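Urkora Forum > Software > Planning and control

Thread: Two arms, one wire rack, and a planner that hates me

sidbridge_sam
Bimanual setup, two-finger grippers, a mesh shelf on a table with drinks on the floor of it and snack bags on top. The planner treats the mesh as a solid box if I use the coarse collision model, and then nothing inside the shelf is reachable. If I use the fine one, it finds a path, admires it for 8 seconds and throws it away because the other arm has moved. I'm on the Zuccaro planner with stock settings. What are people doing for wire racks?

mortice
Five flat panels with a bit of padding and an open front. You don't need to model every wire. You are never going to post a gripper through one of the squares, and if you do, you have other problems.

sidbridge_sam
Tried that. The padding eats the space between the bottles and the side panel. The bottle on the end might as well be in another county.

kettle_on
Padding per object, then. One global value is how you end up with a robot that's frightened of its own table. Put 10 mm on the panels and 2 mm on the bottles and see what survives.

Uzma Naqvi
I'd leave the padding alone for now. Eight seconds is the symptom I'd chase. Are you planning both arms as one big joint space?

sidbridge_sam
Yes. Is that bad?

Uzma Naqvi
It's thorough. Plan the arm that's doing the work, treat the other as an obstacle sweeping along its known trajectory, and only go to the joint problem for handovers. I logged 174 plans each way on our cell and I wouldn't go back.

mortice
Disagree. Decoupled planning is lovely until both arms want the front of the shelf, and then you get two very polite machines waiting for each other until teatime.

Uzma Naqvi
That's what priorities are for. Left goes first. Right can sulk.

mortice
And when left is holding something long?

Uzma Naqvi
Then you attach it to the collision model, as you should have done already.

irnik_user
Going to side with mortice, with regret. I run Irnik on top of Zuccaro and the priority scheme starves whichever arm loses. You end up writing a little arbiter, then a bigger one, and one morning you notice you've written a joint planner, only worse.

kettle_on
Can we see the layout? Everyone's arguing about a shelf they've each made up.

sidbridge_sam
Fair. Head view first, then the right wrist with the thin red rod in the gripper. 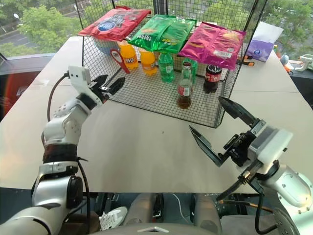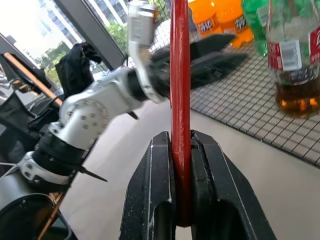 Reply summary so far, before I go and break something

sidbridge_sam
1. Panels instead of wires, open front left open.
2. Padding per object, kettle_on's numbers to start.
3. Attach the held rod to the right gripper in the collision model. I had not done this. Please be kind.
4. Decoupled planning, with the joint planner kept for when both arms are near the shelf.

mortice
Number 3 explains a fair amount of your evening. As far as the planner knows, that gripper is holding air.

Uzma Naqvi
Also give the rod its own padding. If your grasp pose is slightly off, the error at the far end is a lot more than it is at the fingers.

irnik_user
And the snack bags? Those aren't going to match any box you draw round them.

kettle_on
One slab across the top, generous height, and don't let either arm near it until you've got the bottles working. Crisp packets are a perception problem and belong in a different thread, preferably someone else's.

sidbridge_sam
Slab it is. Will post timings once I've split the planning groups, which apparently means editing the config file I swore in March I'd never open again.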